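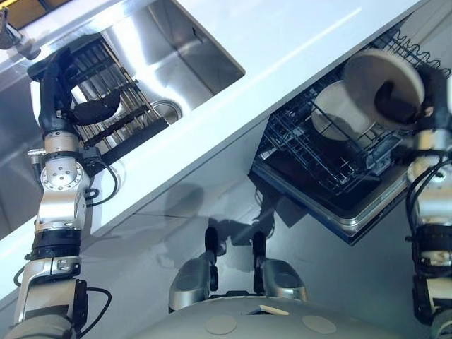
Gripper comparison, Randthorpe kitchen bay, 27/10/2024. Arms and mounts checked before power on, joint plate screws tight. Left gripper holds the dish rack down in the sink while the right one has a white bowl over the dishwasher rack. Cable loop on the left arm – OK, but re-tie before the next run.
Grip force limit: set to 71 on both sides. Pass.
Emergency stop: 14 presses, all good. Pass.
Zirkico controller log: saved. Pass.

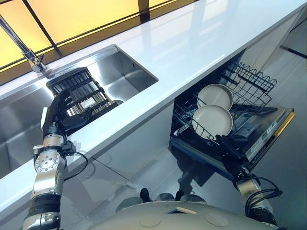
Rack handling is scored apart from crockery. With the right hand on the front edge of the wire rack, the coiled cable hangs near the wrist – check it clears the tines. Comment: clip needed.
Finger pads: worn, replace by February.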